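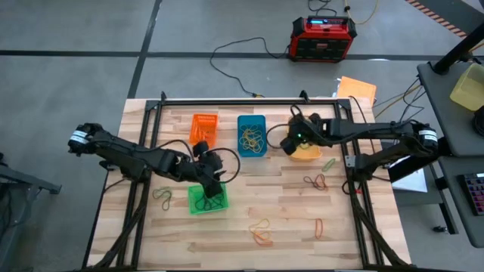
Reading time: 3 minutes

Section 4: Setting out the table for your first sorting session

By now the frame is bolted together, both arms are clamped down, and you've (I hope!) had a cup of tea. This section covers getting the baskets and rubber bands ready on the Erasgate bench, then trying a careful first reach. Gonzalo Prieto wrote the original version, and Rosalía Cantero and I have been fussing with it ever since.

Before you start

Rubber bands are cheap and forgiving, so they make lovely practice pieces, but they do tangle and they love to hide in a finger joint. Have a good handful of each colour within reach.

CAUTION: Keep hands, sleeves and long hair outside the frame whenever the arms have power. If you need to move a basket, stop the arms first, every single time.

1. With the power off, run each arm's cables back along its links and leave enough slack for a full stretch. Move the arm gently by hand to its farthest reach and watch for anything pulling tight.

2. Put the baskets where at least one arm can get to them comfortably. Different colours of plastic are a real help when you're telling a friend across the room which one you mean.

3. Scatter a few bands on the open wood between the baskets. Small clusters are harder to pick than single bands, so begin with singles and work up.

4. Switch on, set the speed to 20 per cent in the Carretero control panel, and wait 3 seconds before touching the controls.

5. Bring one gripper over a basket with its fingers open, and stop well above the rim. Check the wrist view now, before you go any lower.
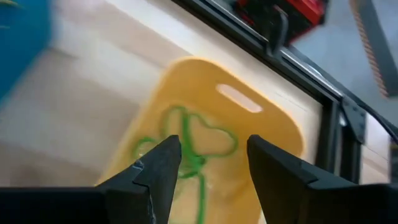 Wrist view: open fingers over the yellow basket, green cord between them.

6. Lower the gripper in small steps. If a fingertip meets the side of the basket, stop, lift straight up and try again from a little farther in.

7. Close the fingers slowly on a loose loop. A knotted part is tempting, but it usually brings the whole bundle along with it.

NOTE: The wrist view goes soft in places, and that's fine for this job. Judge your position by the fingertips and the basket rim.

8. When you're finished, park both arms clear of the baskets, switch off, and pick up any stray bands from the table and floor.

If an arm stalls partway, turn to Section 6. Fengying Su keeps the spare finger pads in the Clomeck drawer, so please let her know when you take the last pair.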